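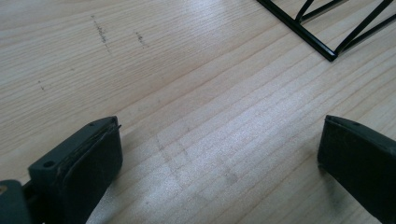
Figure 1. Fingers open, nothing held, glare across the middle of the table. Refer to it for rules 2 to 4.

Unit 5: House rules for hand-held gripper work
Notes by Aldana Quezada, revised May 1, 2024

The published safety standards cover robots that move by themselves. A gripper moved by a student is covered by this handout, which is shorter and has fewer diagrams. Read it before your first session at the Jiltbridge bench.

Rule 1. Start open. Every recording begins with the fingers fully apart and clear of the object. If you start half closed, the width signal has no honest zero and your marker will notice, your marker being me.

Rule 2. Look at the pads. Check the strip along the upper edge of each finger. The left one in Figure 1 is a little frayed near the top corner, with a sliver sticking out. Log wear of that sort before you record. Do not trim it with your teeth, your keys or the good scissors.

Rule 3. Mind the light. A smooth pale tabletop throws glare, and glare eats wood grain, which your tracking software was rather counting on. Move the lamp or move yourself. Turning up the exposure is not a third option.

Rule 4. Leave the table as you would like your data. Specks and smudges are tolerable if they stay put for the whole set. Wiping the table between takes 4 and 5 is worse than never wiping it at all - you now have two tables and one label. The same goes for anything at the edge of view, black wire objects included: fix its position or take it away.

Rule 5. Write it down. Each set gets a log entry with operator, pad condition, lighting and anything odd. "Fine" is not a condition. The April logs contained a great deal of "fine".

Set size is 500 takes per group, pooled to 4000 for the Olley assignment. Groups using the Ofori template should fill in the lighting field, which is optional in the software and compulsory in this course.

Reading for next time: the Zitero case notes, section on calibration drift. Bring one objection to it, preferably your own.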